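# About Granora

Granora is a construction law and claims practice. We work for subcontractors, material suppliers and small general contractors, mostly on commercial and public building jobs. The firm was opened by Sixten Solberg and Lino Sala, who had worked on opposite sides of the same lien dispute and decided they would get more done in one office.

We have 2 offices, one in Luditz and one in Ogura. The Luditz office handles contract review, notices and liens. The Ogura office handles bond claims, mediation and anything that has already been filed in court. Files move between the two, and you will have the same contact person from the first call until the file is closed.

## What we do

Most of our work is unpaid work – by which we mean that our clients did a job and are waiting for the money. A typical client is a tile, stone, electrical or drywall sub with a signed change order, an approved invoice and a general contractor who has stopped returning calls. We read the contract, check which deadlines are still open, and send whatever notice the contract and the statute call for.

We also review subcontracts before they are signed. The clauses we mark up most often are pay-if-paid terms, broad indemnity, retainage with no release date, and waivers that give up more than the payment they are tied to. You get the markup back with a short cover note in ordinary language, so you can take it straight to the other side.
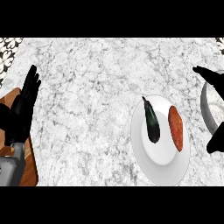 Gritanar wrote to us after their first review that the cover note was the part they used most, and that they had read it out over the phone to the general contractor's project manager with the contract open in front of them. They did ask for the notes to be shorter. We have kept them to one page from then on.

## How we charge

Contract reviews are a flat fee, quoted once we have seen the page count and the exhibits. Notices and lien filings are also flat fee. Bond claims and litigation are billed hourly, with a written budget for each stage. If a stage is going to run over, we tell you before the work is done and you decide whether to go on.

The first call is free and lasts 15 minutes. Please have the contract, the last invoice and the date you were last on site. That date matters more than people expect, as many lien deadlines are counted from it.

## Who you will deal with

Sixten runs the Luditz office and handles liens and contract work. He came to law from estimating, and he still likes to see the takeoff before he reads the claim. Lino runs the Ogura office and does the bond and court work. Both take new client calls themselves.

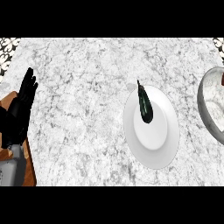
Our paralegals keep the deadline calendar for every open file. Each date is entered by one person and checked by another, and clients receive a copy of their own calendar when the file is opened and again if anything on it changes.

Over the past year we opened 183 files. Many of them ended with a notice letter and a payment. The rest went on to a lien, a bond claim or mediation, and a few are still in court.

## What we don't take on

We do not handle injury claims, residential disputes brought by homeowners, or zoning matters. We do not represent sureties. If you call about one of these we will say so on the phone and give you the number of another office if we know a suitable one.

## Contact

Both offices are open on business days. Notices with a deadline inside the next week should be phoned in, with the documents sent by email during the call – please put the project name and county in the subject line. The Ogura office moves to the second floor of the same building in April, and the phone number and mailing address stay as they are.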